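27 March 2022

Picking a grey for the back bedroom

The clocks have gone forward and I have finally finished painting the back bedroom, which I started in August. Most of that time was spent not painting it. I had the room stripped and filled within a fortnight, then I bought a tester pot, didn't like it, bought another and lost interest until after Christmas.

The room faces north and looks on to next door's wall. The last people had it magnolia, and before that it was a strong orange, which I know from the bits behind the radiator. I wanted grey. I had an idea of grey as the easy choice, the one you can't get wrong, and I wanted the room to be quiet enough to sleep in and plain enough to put a desk in later.

I ended up with four testers, two from Nuttall and two from Hekska. The Nuttall ones are thicker and cover better, but the pots are small and the lids are hard to get back on. The Hekska ones have a brush built into the lid, and it leaves stripes. If you use them, throw the brush away and tip the paint into a tray.

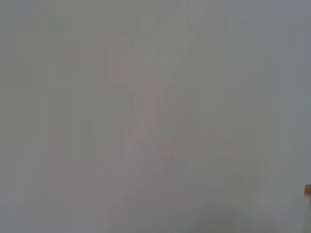
Undertone is the word the paint people use, and I ignored it for months. A grey is always leaning towards some other colour, and you can't tell which until it has company. On a small card it all looks like grey. Over a bigger area you begin to notice that one side has a bit of green and blue in it while the middle has gone warmer, nearly pink, as it does in this very pale one, and none of it has an edge you could point to. Once I had noticed it in my testers I couldn't stop. The first Nuttall was blue by the window and lilac by the door. The first Hekska was green everywhere, in any light, at any time of day.

My advice is to paint the testers on lining paper and leave the wall alone. I put my first two straight on the plaster, side by side, and they confused each other. Then I had to sand the ridges off before I could carry on. With paper you can paint a decent sized sheet, leave a white border round it and move it about with masking tape. I had mine up next to the window for a few days, then in the dark corner, then down by the skirting where the carpet throws some colour back at it.

Look at them at night too, with whatever bulb you are going to use. I had a cool white bulb in there left over from the kitchen, and it made every grey look like a filing cabinet. A warm one fixed two of the four straight away. I could have saved myself most of the winter by changing the bulb first.

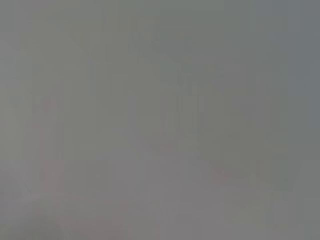 Depth was the other thing I had wrong. I had been looking at the palest greys on the assumption that a dark room needs light paint, and in that room they just looked like white that wanted washing. A medium grey holds up much better. The one above is closer to what I mean, darker than the first, mostly neutral, with the green showing in some parts and a bit of mauve in others, but neither of them taking over. I went two steps down the card from where I had started and the corners stopped looking dirty.

The one I bought in the end was the second Nuttall, in the flat finish. I used Prolitz filler on the cracks and it has been fine, no shrinking so far, though it takes longer to dry than it says on the tub. The big crack over the door needed a second go. Sugar soap first, then a thinned coat on the new filler, then two full coats. The ceiling is ordinary white and so is the woodwork.

Coverage was a bit less than I had been told. The tin said 30 square metres and I got almost that for the first coat, but the second ran out behind the door and I had to go back for a small tin. The small tin matched, thankfully. I do keep the lids now with the batch number on.

The roller was a Gunix one with a short pile. It didn't shed, and it cleans up under the tap without much fuss. I wouldn't bother with their extending pole, which slips when you push on it. I did the ceiling off the steps instead.

The house was built before 2000 but not by much, so the walls are mostly straight and the sockets are where you would want them. I took all the face plates off this time instead of cutting in round them. Turn the power off at the board, obviously.

Still to do in there: the inside of the cupboard, the curtain pole, and a piece of skirting by the radiator that has come away from the wall. I haven't chosen curtains. I have been told that they should be white, and also that they should on no account be white, so that will probably be another few months. The landing is next and it is staying the colour it is.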